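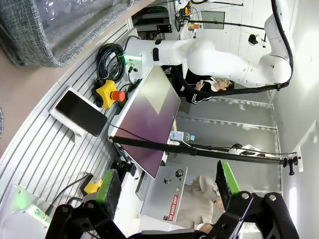
Védís Kragh
Formatrice en gestion des locaux et des déchets d'activité

Chapitre 8
Bouteilles, canettes, bacs : le tri à la table

Le chapitre précédent portait sur les locaux à déchets et sur les trajets entre les étages. On s'intéresse maintenant au point de départ, c'est-à-dire à la table sur laquelle on a bu. Une bouteille d'eau à bouchon bleu couchée à côté d'une tablette, comme sur la photo d'ouverture, n'est pas encore un déchet. Elle peut être pleine, entamée ou vide, et elle appartient peut-être à quelqu'un qui compte la finir. Le tri commence par cette vérification, que les consignes affichées au-dessus des poubelles oublient souvent.

Dans ce chapitre, on appelle contenant tout objet qui a servi à conserver ou à transporter une boisson. On laisse de côté les gobelets et les tasses, traités au chapitre 15 avec la vaisselle.

8.1 Reconnaître la matière

Trois matières couvrent la plupart des cas rencontrés sur une table de travail : le verre, le plastique et l'aluminium. Le verre brun se repère à sa couleur et à son poids. Il existe cependant des bouteilles brunes en plastique, et un léger coup d'ongle suffit en général à lever le doute. Le plastique transparent se déforme sous la main dès que la bouteille est ouverte. La canette garde sa forme tant qu'on ne l'écrase pas, et son ouverture ne se referme pas : il faut donc la tenir droite jusqu'à l'évier.

La position des objets compte aussi. Une bouteille couchée roule, surtout sur un plateau lisse, et une bouteille en verre qui tombe oblige à arrêter tout le monde pour balayer. On prend l'habitude de saisir d'abord le verre, par le corps et non par le goulot, puis les objets légers. Les canettes encore debout passent en dernier.

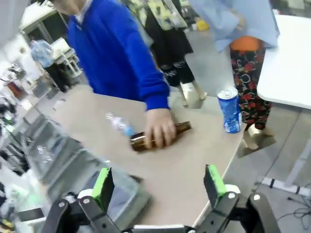 Brenda Wainwright conteste cet ordre : elle fait retirer les canettes en premier, au motif qu'une canette renversée mouille les papiers et qu'une bouteille fermée ne mouille rien. Les deux méthodes se défendent. Sur une table où l'on a posé des documents ou des appareils, la sienne est sans doute préférable. Sur une table nue, on gardera l'ordre donné plus haut. L'essentiel est que toutes les personnes qui trient ensemble suivent le même, faute de quoi les mains se croisent au-dessus du plateau.

8.2 Choisir et placer les bacs

Un bac par matière, alignés le long du bord de la table : cette disposition est la plus simple à comprendre pour quelqu'un qui arrive. Les paniers souples en tissu conviennent pour de petites quantités. Ils sont silencieux, se plient et se déplacent d'une main. Ils ont un défaut connu, celui de boire ce qui coule. On vide donc les bouteilles avant, et on rebouche celles qui ont encore leur bouchon.

Les paniers n'ont pas besoin d'être identiques. Dans la série photographiée plus loin, celui du milieu est le plus grand et contient une bouteille transparente ; une bouteille de verre brun est couchée dans le plus proche. Réserver le plus grand volume au plastique est un choix raisonnable, car les bouteilles vides prennent beaucoup de place pour peu de poids.

Dans l'exercice suivi tout au long de ce manuel, celui des bureaux de la société Norkuris, la salle commune produit jusqu'à 34 contenants par jour au mois d'août. Le responsable avait d'abord installé un seul grand bac Drosteck près de la porte. Les bouteilles y arrivaient mélangées et il fallait les reprendre une à une le soir. Trois petits bacs sur la table ont remplacé le grand - le local du sous-sol, lui, n'a pas changé. 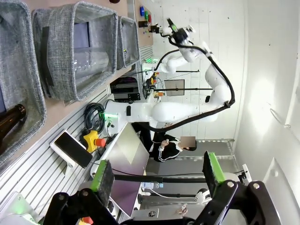
Faut-il coucher les bouteilles dans le panier ou les ranger debout ?

On les couche, tant que le panier n'est pas porté sur une longue distance. Debout, une bouteille vide bascule au premier déplacement et peut faire verser un panier étroit. Pour un transport dans l'escalier, on passe à un casier à compartiments.

8.3 Les petites pièces

Les bouchons se perdent plus vite que les bouteilles. On les laisse vissés quand la filière locale l'accepte. Dans le cas contraire, on les regroupe dans un coin de la table, à l'écart des paniers, et on les ramasse à la fin. Les bagues et les opercules vont avec les restes non triés.

Avant de passer à la section 8.4, relevez pendant une journée les contenants laissés sur une table que vous utilisez. Notez la matière, la présence ou non du bouchon et l'heure du ramassage. Le tableau à remplir se trouve page 322.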